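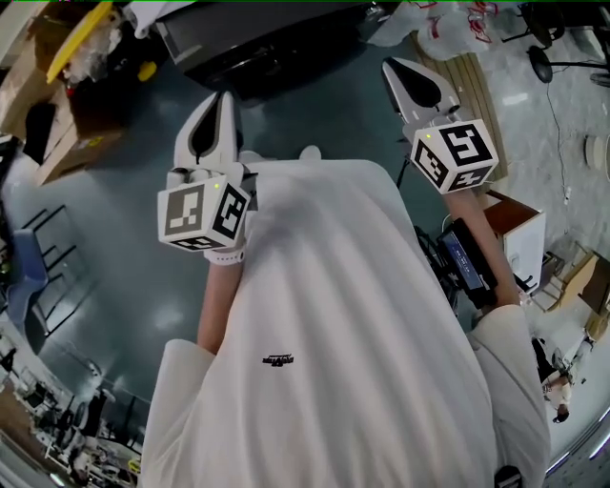
I have now spent most of a month with a pair of Figueiredo hand grippers strapped into my daily life, and I have opinions. Some of them are even fair!

Quick background for anyone who wandered in from my usual posts about bike racks. Our little shop in Breltthorpe wants to teach a robot to do boring bench work, things like sorting fittings and folding liners into trays. For that you need a great big heap of demonstrations, and you can get those by driving a robot around with a joystick (slow, miserable, I got a headache) or by wearing the robot's hands yourself and just doing the job. Figueiredo sells a kit for the second way. You get two grippers, a marker cube for each one so the cameras can work out where your hands are, the software, and a year of support. Our price was $2297 with the carrying case.

My opinion, and I'll put it up here so you can leave early if you want: kits like this are the best thing to happen to small shops in a long time, and the companies selling them are charging us for the wrong parts.

Start with the good. The fingers are lovely. They're curved and white with black pads on the inside, and they close on a thing the way you'd want them to. I picked up washers. I picked up a grape, because of course I did. My first afternoon I recorded 27 clean takes of one task, and I had budgeted the whole day for ten. When you're holding the grippers you stop thinking about wrist angles and elbow limits and you just reach for the thing, and that ease goes straight into the recordings. I don't care how fancy your joystick is, you won't get that from a joystick.

The little light on each cube is a small touch and I love it. Yellow-green means it's tracking. I glance at it without breaking stride, same as a turn signal. Whoever fought for that light in a meeting, thank you.

Now the grumbling. The cubes are bulky, and they sit right where you'd like to see what you're doing. After a long session my forearms feel like I've been painting a ceiling. The manual suggests breaks every 50 minutes and I think that's wildly optimistic for anybody over thirty. I was taking one every half hour by the end of the first week and shaking my hands out like a wet dog. Also, wear loose sleeves. Tight cuffs ride up and bunch every time you reach forward, and you will be reaching forward a lot.

And the floor space! The brochure says "any room," and sure, if your any room is somebody else's any room. Mine has chairs and boxes in it. You want a good open patch you can move around in with both arms out, and you want it to stay open, which in a shared shop is a daily negotiation.

But my real complaint is the subscription. Storage for your own recordings is included up to a cap, and we hit it after 409 takes. After that you pay monthly, or you export everything by hand, one folder at a time, through a menu that feels designed by someone who hoped you'd give up. Pondstead, who make the cheaper kit, let you save straight to your own drive from day one. Their fingers are worse (mushy, and the left one on my loaner squeaked), but I never once felt like I was renting my own afternoon back from them.

I argued about this with Saqib Zaidi, who runs a bigger outfit over in Stikuvdale and has bought four of the Figueiredo sets. He thinks I'm being cheap. His point is that the cloud service cleans up the takes and flags the bad ones, and that he'd have to pay a person to do that otherwise. Fair enough for him! He has people. I have a laptop and a Thursday-night sort of patience, and I'd rather watch my own bad takes and learn what I keep doing wrong. I drop things with my left hand, apparently. A lot.

So would I buy it again? Yeah, I would, and I'd be annoyed about it. If you've got a steady budget and lots of takes to get through, go with Figueiredo and pay for the storage. If you just want to find out whether this stuff suits your shop, borrow a Pondstead for a couple of weeks first, and try it on the dullest job you've got. We're starting on the tray liners in September, once I've cleared out the back corner and bought a better mat to stand on.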